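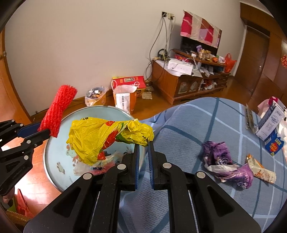
Questions I get about cleaning up a bedroom that does everything

I rent out tidying help by the hour (just me, plus my cousin Taha Ait Ali when there's furniture to shift), and most of the mail I get is about one kind of room: the bedroom that's also the TV room, the snack bar and the place where the shopping gets dropped. So I finally wrote my answers down. If yours isn't here, write to me and I'll add it when I get a minute.

Where do I even start?

With the trash! Always the trash. Don't fold anything, don't sort a drawer, don't stop to read an old letter. Walk in with a bin and pick up only what's obviously garbage: wrappers, torn packets, empty bags. I do the bed first and then the floor, and I leave the tops of the cabinets until I can walk to them without stepping over something.

How long should it take?

The trash part, 12 minutes in a normal bedroom. The whole room is more like an afternoon if you include the cabinet, and you can split that up however you want. Hanane Benkirane, one of my first customers, did hers one shelf a night after dinner all through July and was perfectly happy.

My bin fills up right away. Do I need a bigger one?

Probably not. Small bins fill up with air. Chip bags and shopping bags are the worst for it, they puff up over the rim and you think you're done when there's plenty of space underneath. Push the air out, fold the bag in thirds, tuck the end in. I like a little bin in a bedroom, it gets emptied. The big ones just sit there and start to smell.

Is it OK to eat in bed?

I'm not your mother, and I do it too. What I'd say is put a plate down. Sunflower seeds, orange peel, the crusty end of whatever it was, it all goes on the plate and then the plate goes to the kitchen the same night. If you have a quilt with a grid or plaid on it, shake it outside before you wash it, crumbs hide in those lines like you wouldn't believe.

What about all the plastic bags?

I keep a few and throw out the rest, and that's the rule I get the most arguments about. Clean ones with no holes I flatten and put in one drawer. Anything that had food in it goes. A crumpled clear bag flopped over the edge of a plate, with scraps still sitting there, is one I wouldn't even think about saving: grab it by the knot, scrape the plate, and wipe up with a sponge while you're at it. Essam Hajji wrote to tell me he found 100 bags inside one other bag behind his wardrobe. Essam, please.

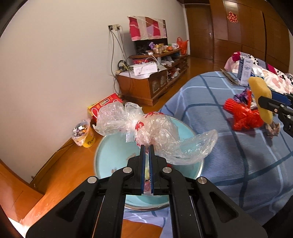
Do I wash the bedding before or after?

After, or you'll be washing it twice. I use the bed as my sorting table, so whatever I'm not sure about lands on the sheet while I work: boxes, a cloth, something purple and crumpled I haven't dealt with yet. The nice thing is you have to finish if you want to sleep. Then everything comes off, the sheet goes in the machine and I put a fresh one on.

The top of my TV cabinet is nothing but cords. Help?

Unplug what you can, one cord at a time, and put a scrap of masking tape on each plug with the name of the thing it runs. The ones that turn out to belong to nothing go in a box for 2 months. If you haven't missed them by then, take them to electronics recycling. And don't stack papers on top of a power strip, please, move those first.

Which cleaning products do you use?

Dish soap and warm water for nearly everything. I do have a bottle of Windar for glass doors (a little on the cloth, never right on the glass, it runs down into the wood). For a shiny wood floor, a barely damp mop and then a dry towel.

Can I keep the boxes things came in?

Anything under warranty, sure. Flatten the rest.

Do you come out to my place?

If you're within 26 miles, yes. Past that, try Njål Söderlund, he's up in the north end and he's better at closets than I am anyway. Mention whether there are stairs when you write.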